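Getting started with the Konero hand gripper kit
22 Sep 2024

So my Konero finally showed up, and I've been squeezing things with it ever since! I paid $899 for the kit (the two-gripper bundle was $1152, and I really don't have four hands). Kirsten Campbell asked me how to set it up, so here goes.

1. Charge it first
Mine needed a good long charge. Don't skip this, the app won't pair on a low battery.

2. Pair it
Open the app, hold the power button and wait for the second beep. If it hangs, restart the app and try again – mine took 2 tries.

3. Zero the fingers
Close them all the way with nothing in between, then tap Zero. Open, close, and check that the number comes back to where it started.

4. Practice on something dull
I like a computer mouse. It's smooth and rounded, so you learn fast how much squeeze you need. Hold it upright between the pads over a mouse pad, and keep your wrist loose.
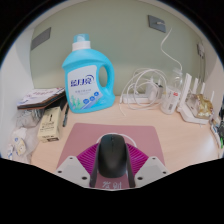 5. Save your clip
Tap Stop before you let go of the handle, then give the clip a name you'll recognize in October (I have a dozen called "test").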